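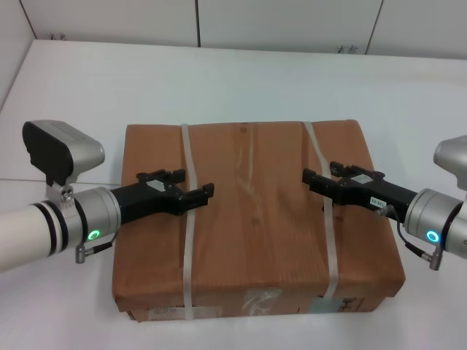

Student robotics club turns to packing for Beveck challenge

A student robotics club at Drorirgate College is spending its winter term on a job most people would be glad to hand over: moving and handling strapped cardboard cartons.

The club has entered the Beveck Packing Challenge, an inter-school competition to be held in July. Teams must program two robot arms to work on the same carton without getting in each other's way. Entries are scored on how reliably the arms can take hold of a box, shift it to a marked spot and set it down again.

Drorirgate's work table has white walls behind it and an arm on each side, both ending in black two-fingered grippers. The cartons are low and wide, with white plastic straps running from front to back. Students have been practising where to bring the fingers in beside the straps, and how far apart the two grippers should be when they start.

The straps were added to the rules this year. In earlier challenges the boxes were plain and taped shut, and most teams got by with a squeeze from both ends. A strap gives a gripper something to catch on, which can help or hurt depending on the approach.

Club members said their first programs treated the two arms as separate jobs, one after the other. They have since rewritten the code so that both arms follow a shared plan, and each waits for the other at set points. The club calls the program Matić. It was started by last year's senior students and has been handed on with a thick folder of notes, some of them still useful.

The group meets after school from 3:30 pm and has 84 members on its books across all year levels, though only the senior team is allowed to run the arms. Younger members write the test plans, keep the log and look after the cartons.

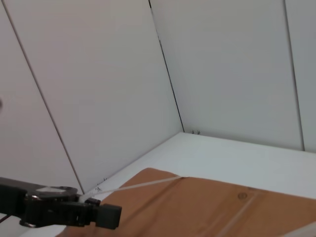
Tape proves a tricky surface

Cardboard sounds simple, but the students have found it changes from box to box. Clear packing tape is glossy where the board is dull, and the team's software has at times mistaken the edge of a strip of tape for the edge of the carton.

To deal with this, students have been collecting views from the small cameras at the wrists, taken with the fingers close to the cardboard. They sort these by hand, marking where the board ends and where tape runs across it. The club has set itself a target of 300 practice runs before the competition and logs each one, including the failures.

A crushed corner or a soft top is also recorded. Cartons are used until they no longer hold their shape and then go into the recycling, with the straps taken off first.

Funding for the term came to $3,220, raised through a sausage sizzle, a trivia night and a grant from Bundent, a local packaging supplier. Bundent also gave the college a stack of cartons. The money will go on spare parts, strapping and the bus to Beveck.

Each school may send 2 teams. Drorirgate will send a senior team to the main event and a junior team to the simulation round, where entrants use a computer model of the arms in place of the real thing.

Final rules on carton sizes are expected before the end of term. Families and students from other schools can watch the main event at Beveck - doors open at 9 am and entry is free.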